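Toothpaste packaging

Toothpaste packaging comprises the containers in which toothpaste is stored, shipped and argued over. In its usual retail form it has two layers: a primary container, generally a tube, and a secondary container, generally a folding box that the buyer throws away within a minute of getting home.

History

Early dentifrices were powders and pastes sold in jars, into which every member of the household dipped a brush, with results that can be imagined. Collapsible metal tubes came into use in the late nineteenth century and later gave way to plastic and laminated ones. The metal tube stayed flat once squeezed. Its plastic successor springs back to its original shape, concealing how little is left.

Carton

The carton is cut from paperboard, printed, creased and glued along one side, then closed at each end with tucked or sealed flaps. It allows tubes, which are an awkward shape, to be stacked on a shelf, and provides flat panels for ingredients, directions and the colour scheme. Blue and white are perennial favourites, apparently on the grounds that mint has no colour of its own worth mentioning.

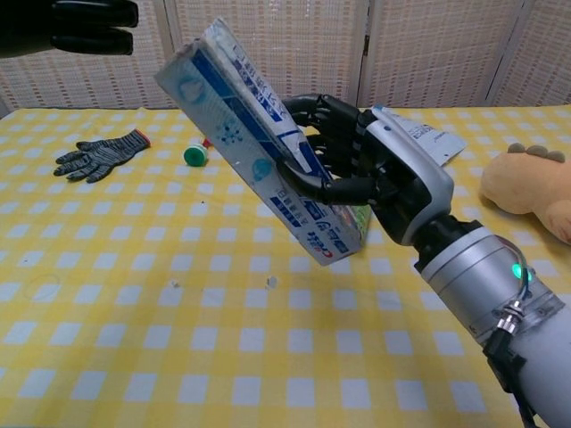
A toothpaste box in white and blue.

Removal of the carton has been proposed at intervals. The Astow Packaging Survey, published on March 31, 2019, asked 1,000 shoppers in Bellton and Jerkton whether they would buy toothpaste without a box. Almost 59 per cent said they would. A trial in Jerkton that June found that most of them preferred the one with the box.

Disposal

Plain paperboard cartons are widely accepted in kerbside recycling. Tubes are more difficult, as the laminate layers are hard to separate and some paste always remains inside – a quantity known in the trade as residual product and in most bathrooms as plenty.

See also: Folding carton; Tube squeezer; Dental floss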